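Notebook, instrument layout bench
January 2023, Wednesday

Laying out on the drape first, tray second

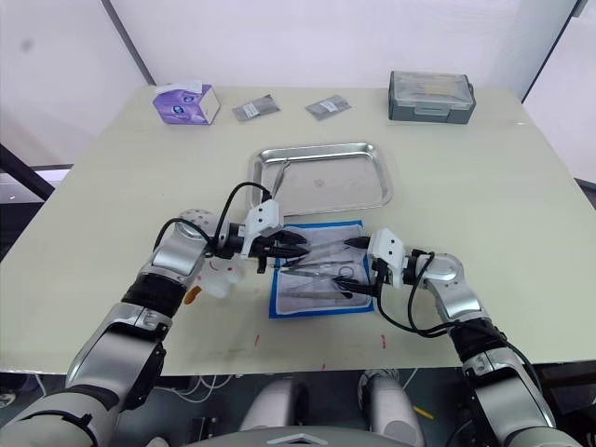 Malou wants the layout settled before the Banville people come back to us, and I said I would write down what I think of it. I am not convinced. The claim in her draft is that if everything goes on the drape first and then gets moved to the tray, you make fewer mix-ups than if you load the tray straight away. Maybe. I have yet to see a number that says so.

What we have on paper is 33 layouts done by Mikkel and 77 by everyone else, and those two piles were not done the same way. Mikkel did his in the morning with the order sheet next to him. The rest were done whenever the bench was free. He got better results, fine, but I would get better results with the sheet next to me too. Lumping them together and calling it a finding is not something I would sign.

Things I do believe:

Scissors should sit at the side with the rings clear of everything else. If a ring lands on another handle you pick up two things when you wanted one. Did this to myself more than 3 times before lunch.

The long thin tool across the middle is a nuisance. It splits the drape in half and it rolls. Malou says it works as a divider. I say it's a long thin tool.

The scalpel-type handle goes low on the drape, toward the front edge. I was against this at first and I still don't love reaching over it. Leaving it for now.

Tweezers on the tray corner. Her draft has them "in the tray", and those aren't the same thing. On the tray they slide when you bump the table. I tried them flat on the bottom instead and they were harder to pick up, the metal is so smooth. No winner there. Write down which one was used each time, please.

The blue edge on the drape does help. I expected it to be decoration, but you can tell at a glance if something is hanging over. One point to the supplier.

I don't buy the Oddsson handout at all. It says to keep the back of the table clear, then the drawing on the next page has a box standing there. We keep the tissues and the case with the clear lid at the back and I have not once knocked into either. The small foil packets are more of a worry, they lie flat and get forgotten. Mikkel wants them off the table. I'd put them in the case and be done.

Red marks near the front edge: still there. Alcohol did nothing, so I doubt it's the marker we blamed. Don't line anything up with them, they don't mean anything.

To do
– Mikkel repeats his set without the order sheet
– Malou changes "in the tray" to whatever we really do
– ask Plimo if they sell a drape that doesn't creep on this tabletop
– next look at the totals once both sets were done the same way, not before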